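We use cookies to make this site work and to see which posts get read. OK | More info

Print this post | E-mail this post

The corner by the window

I have been meaning to write about the workshop floor for ages, and with December 24, 2025 on the calendar and everyone else off buying prawns, I finally have a quiet hour and a pot of tea to do it.

When Baldur and I took the room on in June, the thing I fell for was the light. One great big window, a plain grey floor with a bit of a shine to it, and all that white daylight coming across it. I said straight away that we should put a plant there, and we did - a big leafy one, in a gold pot that Baldur thought was a bit much. (He has come round to it. I caught him wiping the leaves.)
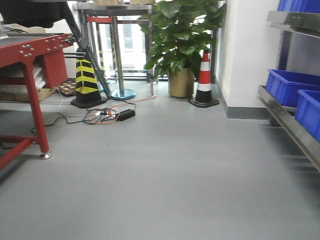
What I hadn't reckoned on was how quickly a floor fills up. You put one thing down while you find a home for it, and then you've stopped seeing it. The power board is my own weakness. I've tidied those orange and black cables more times than I'd care to say, and back they creep, all in a tangle. Celeste swears by hook-and-loop ties and gave me a packet of 16, so that's my job for the holidays.

The posts with the red belt I won't hear a word against. I know they make the place look a little like the queue at the bank, but I love the blue bases, and with the stripy yellow and black ones beside them it's the most cheerful corner in the building.

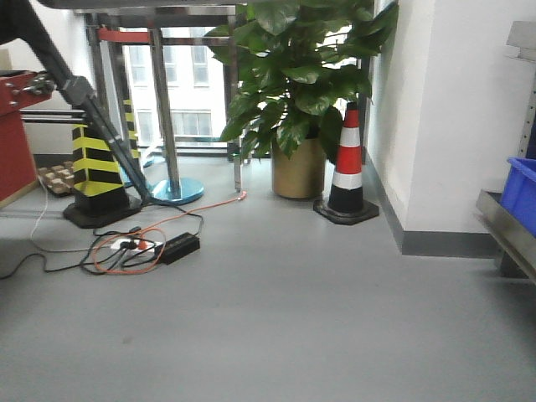 Ita Sheehan

The little blocks are another story. They've been living on the floor beside the red bench, and I keep promising them a proper box with a lid. I priced one at $294, nearly choked on my tea, and decided an old crate would do nicely.

I'd still like a low stool over near the glass, somewhere to sit and look across at the white building with its rows of windows. If anyone has one going spare, I'm happy to come and collect it, and I'll bring shortbread.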